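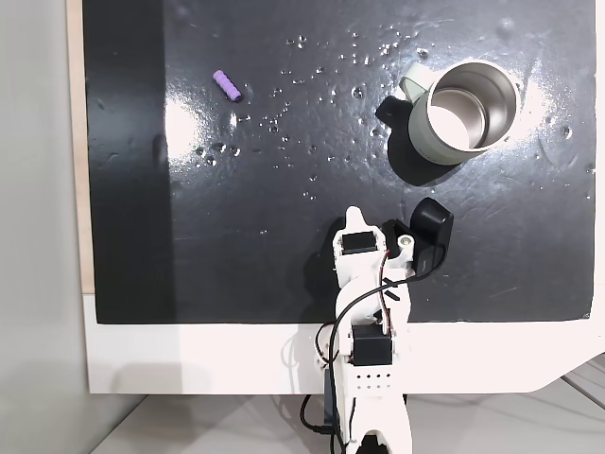 The cup, the caterpillar and the spill.

We use cookies to remember which stories you have opened and to count our readers. Accept all / Manage settings

Wiping Down

Viera Paulík had washed up at the Cusetti in Prinditz for so many years that she no longer thought of it as something a person did, any more than one thinks of walking home as something a person does. The cups came in at the hatch, and the cups went back out on the shelf, and in between there was hot water and the radio and, on market days, her knees. On the busiest Saturday they ever had, which was in December with the choir festival on, the till rang up 274 hot drinks, and she had washed every cup and mug of them and still caught the bus.

So when Yiran Luo, who rented the room above her own and was studying something with a long name at the Plenar institute, asked whether she would come in one afternoon and tell him what was wrong with his robot, she thought at first he was being kind. People do get kind when you have given notice. They had been kind all month at the Cusetti, and it was wearing her out.

"I don't know anything about robots," she said on the stairs.

"No," said Yiran, "but I don't know anything about cups."

She went on the 14 tram, in her good coat, with a poppy seed cake in a tin because she had never in her life gone to see anybody's work without bringing something to eat. She had been expecting a thing with a face. She said so later to her sister on the telephone, and her sister had been expecting one too, so at least it ran in the family. What Yiran had was an arm, white and bony, with its wires on the outside like somebody who has come down to breakfast in their curlers, and two fingers where she would have wanted five. It lived on a table. He introduced them, and she very nearly put her hand out.

"And what does it do?"

"It's meant to clear the table," said Yiran. "Pick up the toy, move the cup, wipe the wet. I've got the first one, on good days."

The toy was a little purple ribbed thing that he called the caterpillar. The cup was a green one with a handle, and Viera approved of it straight away, because she liked a cup you could drop. As for the wet, he flicked that on with his fingers from a glass, a shower of little drops between the one and the other, and they sat there shining under the lamps and did not run. She looked at them for some time.

"That's no spill," she said. "That's somebody shaking an umbrella. A spill has an edge to it. You go round the edge first and chase it in, or you've got it down your apron."

Yiran wrote this down. He wrote it down in full, with the apron, and she felt herself go a bit pink.

They had the cake then, while the arm warmed up or whatever it was doing, and he told her about Arrieta, the big hotel people, who had one of these things three times the size in their kitchens on the coast and had put it in the brochure. He had gone to see it on his holidays. It could stack plates beautifully if the plates were all the same and somebody else had scraped them first, and the somebody else was a girl called in at six in the morning. Viera laughed so much at this that she had to put her plate down.

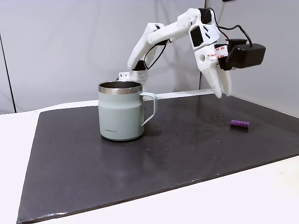
Thinking it over, above the mat.

"Go on, then," she said, when she had got her breath back, and he set it going.

It was slow. She had been told it would be slow, but there is slow and there is this – it went up, and out, and hung there over the mat with its fingers pointing down and the mug standing off to the side, like her late husband in front of an open cupboard. She found that she was leaning. Her own right hand had come up off her lap and made the shape of picking up a small thing, thumb underneath, and she looked at it and put it back.

"What's it waiting for?"

"It isn't sure how far down the caterpillar is."

"Well, it's on the table. Where else would it be?"

"Yes," said Yiran, a little sadly, "that's the bit we can't get in."

It came down beside the caterpillar and closed on nothing, very neatly. It went back up and had another think. The second time it nudged the thing and sent it rolling, and Viera said a word she generally kept for the boiler. He wanted to switch it off then, she could tell, being embarrassed in front of a guest, but she wouldn't have it. She had trained girls at that sink who were worse on their first day, and one of them had a restaurant now.

She took her coat off and hung it on the back of the chair. She made him move the lamp, which was shining up off the black and would have given anybody a headache, camera or no camera. She made him move the cup nearer, so that he should see how a person does it – cup first, always, and off to the side you aren't wiping from, and the cloth folded in four so you've a dry face to turn to. She did it once at her proper speed and he missed it altogether. She did it again slowly, and found that she could hardly do it slowly, that it came apart in her hands into elbow and wrist and fingers and she had to stop and think which went where.

"Again?" said Yiran. He had his pencil ready.

It was 14 goes before the arm had the caterpillar up off the mat, and it held it there, swaying slightly, and didn't seem to know what came next. Neither of them had put out anything to drop it in. Viera got up and fetched the cake tin.

"There was only the one piece left," she said. "You have it, and we'll use this."

More short fiction
The Night Baker's Umbrella
44 Steps to the Sea
A Letter for the Upstairs Flat
What the Piano Tuner Owed

Contact us | Submissions | Newsletter | © May 2026 | Back to top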